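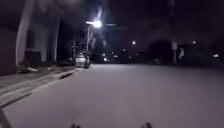

Abb. 4.1: Nächtliche Straße aus Sicht des Fahrroboters, links Gehweg und Bordstein, dahinter eine Straßenleuchte.

Kapitel 4
Lokalisierung bei Nacht

Am Tag stützt sich die visuelle Odometrie auf Ecken, Fugen und Texturen, die von Bild zu Bild wiedergefunden werden. Nachts bleiben davon oft nur wenige übrig. Helle Lampen übersteuern den Sensor, die Ferne versinkt im Schwarz, und eine glatte Fahrbahn ohne Markierungen liefert kaum brauchbare Punkte. Verlässlicher ist in Abb. 4.1 die lange Kante des Bordsteins.

Entili und Msimang haben für diesen Fall das Verfahren Trastdale vorgeschlagen. Es verfolgt Linien statt Punkte und behandelt Lichtquellen als Richtungsmarken, deren Entfernung zunächst offen bleibt. In Reltside wurde es auf einer Strecke von 400 Metern erprobt. Von 88 Fahrten endeten 54 innerhalb der zulässigen Abweichung. 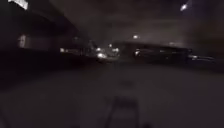 Schwierig wird es, wenn der Bordstein als Leitlinie fehlt und die Lichter durch Bewegungsunschärfe verschmieren. Der Schwerpunkt eines Lichtflecks verschiebt sich dann mit der Belichtungszeit, und der Schätzfehler wächst vor allem in der Gierrichtung. Abschnitt 4.1 leitet das Messmodell für Linien her. Abschnitt 4.2 behandelt die Lichtquellen, Abschnitt 4.3 die Kopplung mit der Radodometrie nach Shih. Vorausgesetzt wird das Kalman-Filter aus Kapitel 2.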